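HSK 714 Textile Care and Room Servicing
Unit 8: Handling garments left on the bed
Notes prepared by Pilar Durán, Tostdale

Scope. This unit covers clothing found on a guest or resident bed at the time of servicing. Bed linen is treated in Unit 2. Laundering and stain removal are not covered.

8.1 Assessment
Before a garment is moved, note its fiber weight, its color and the way it is lying. A garment that is bunched at one end and flat at the other should be taken from the bunched end first. Pulling from the flat end tightens the folds and may drag the bedspread out of line. Dark garments need extra attention: seams and openings are hard to read in low light, and lint transfers readily from pale bedding.

8.2 Garments at the near edge
The near edge is the most common resting place and the least stable one. Once part of the cloth hangs over the side, its weight works against the friction of the cover, and smooth knits will slide. Secure the upper portion, then bring the hanging portion up onto the mattress. Do not fold against the edge itself.

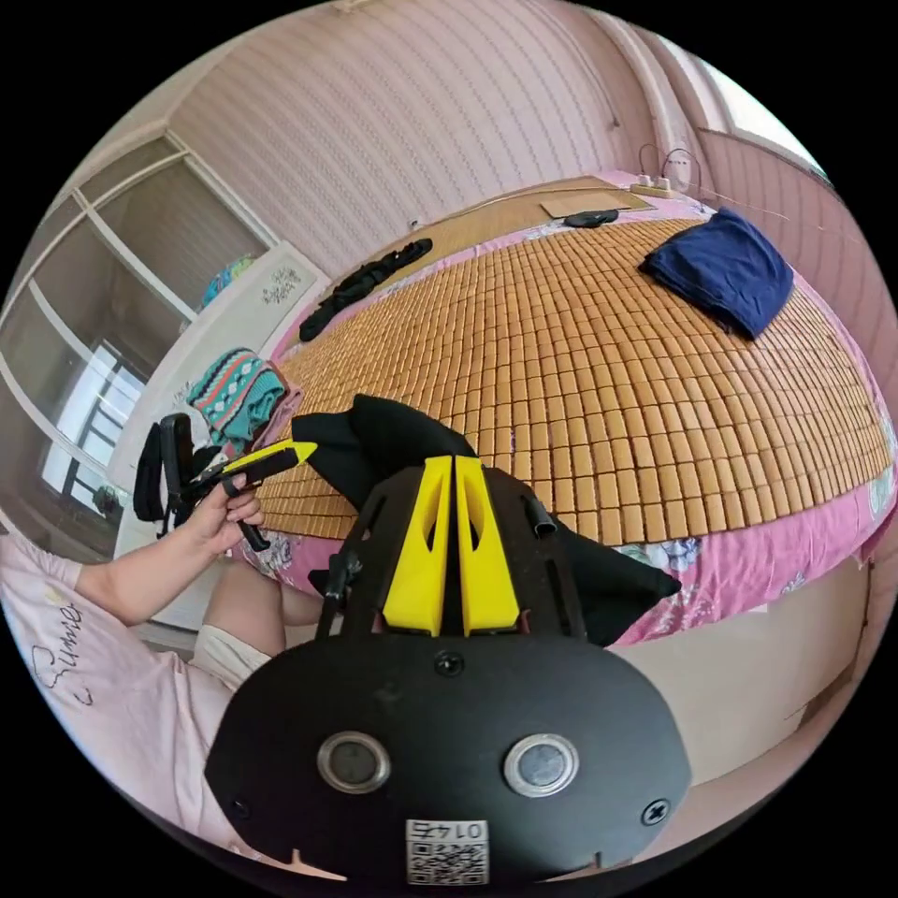 Where both hands are in use, one holds and the other moves. The holding point should be a seam, shoulder or waistband -- never a single layer of loose cloth. The moving hand travels parallel to the mattress and releases only when the cloth is flat.

8.3 Squaring and folding
Lay the garment face down with its long axis at 90 degrees to the bed edge. Smooth from the center outward. Fold the sides in, then fold from the hem toward the collar or waistband. The Bonditano fold (handout 2) is acceptable for knit tops only. The Yadav method, with a final turn under the collar, is preferred for shelf storage.

8.4 Placement
Folded items go at the foot of the bed unless the room card states otherwise. At Pamen House they go on the chair -- check the card before starting.

Reading for the practical: sections 8.2 and 8.3. Bring one dark knit top and one pair of trousers.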